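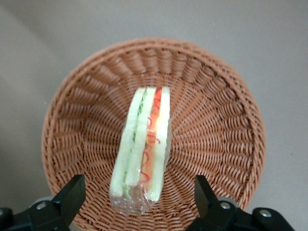 Right, a few of you asked how I got on choosing a new bed base, so put the kettle on, this may take me a few posts (sorry in advance to anyone who only follows me for the allotment!)

We've had our old divan since we moved to Pidville and the drawers had given up completely, one of them you had to open with a coat hanger. The mattress is still lovely, so it was only ever the bottom half that needed to go.

I'd got it into my head that I wanted slats. The Wróbel frame in the showroom is a beautiful thing, very simple, low at the foot end, and I sat on it for so long that the lady came over to see if I was all right. It was 700 pounds without the headboard though, and the slats were spaced wider than our mattress label says they should be.

Do look at that label, by the way! Ours is sewn in down by the handles and I'd never once read it. Wide gaps can spoil the guarantee on some of them, so it's worth five minutes on your hands and knees with a torch.

So then we tried the Vuno ottoman, the sort where the whole top lifts up. Ever so much room inside (all the winter duvets, easily) and it came to 600 with delivery. I could lift it by myself with the mattress on, which was my big worry with my shoulder.

They do one that opens from the side as well, and if your bedroom is long and thin like ours I'd go for that. We've got 107 cm between the bed and the wardrobe, so there's space to stand and rummage.

Delivery is in September, and it comes in 3 boxes, which should get round the bend in our stairs. The old divan never did without bad language.

Still can't settle on the fabric, mind. I've got the samples pegged to the curtain, and it's between the oatmeal and a greeny grey they call Jiltarura. My heart says the green, but the carpet is a sort of pinky beige and I'm not sure they'd get along. If any of you have got a green bed, do send me a photo x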